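Six Episodes Was Plenty

Finished Flornia last night, all of it, and I'm annoyed. Not because it's bad. The first three episodes are the best TV I've seen since November. Then it just keeps going.

Quick version if you skipped it. Small river town, a shut cannery, Najwa Majali as the sister who comes back to sell the house. Great. Then a second family shows up. Then a lawyer. Then a whole hour in Tidham that has no bearing on anything.

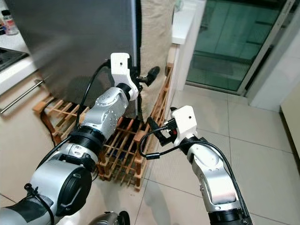
The kitchen, glossy floor and all.

The book is 185 pages. I read it on one train ride. The series runs ten hours, so somebody had to make up a lot of stuff, and you can feel exactly where. People drive places. People look at lakes. Sylvie Carrier gets a horse.

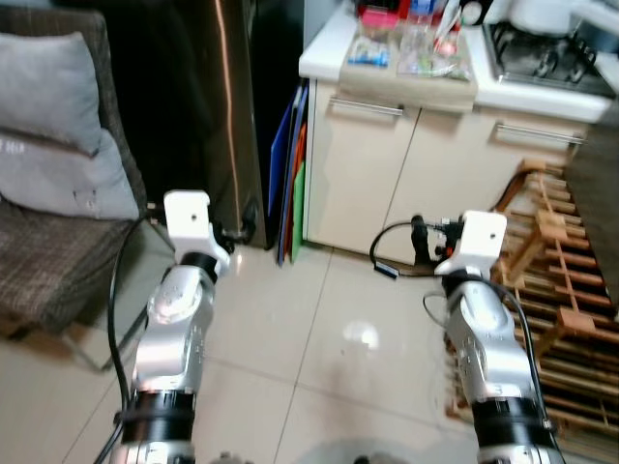 And the horse is fine! But the book's aunt never leaves her porch, thats the whole point of her. She knows everything from one chair. Put her on a horse and she's just a lady with opinions.

I blame the streamers, obviously. Long season, more weeks of people paying. Darcy Li wrote the first two scripts alone and they move. After that there's a room, and you get scenes where everyone explains the last scene.
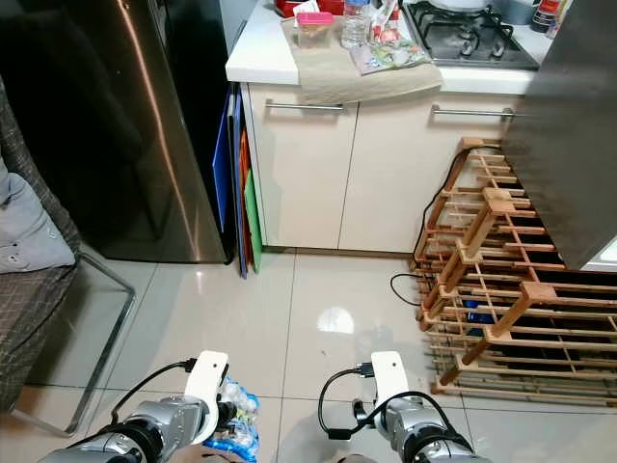

Dark seat, gray cushion, tile.

Compare Lavoie, same network, four parts. Nothing wasted. The funeral takes six minutes and I still think about teh brother folding that coat. 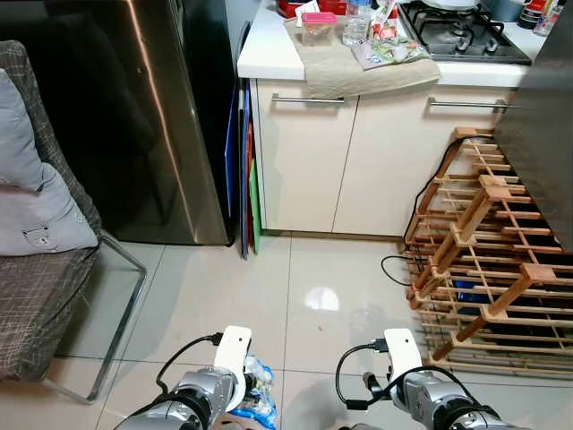

So give me less. Cut the lawyer, cut Tidham, keep Majali at the sink not answering the phone. Watch one through three, read the last 40 pages of the book, skip the rest. My sister disagrees and says episode eight made her cry. She cries at everything.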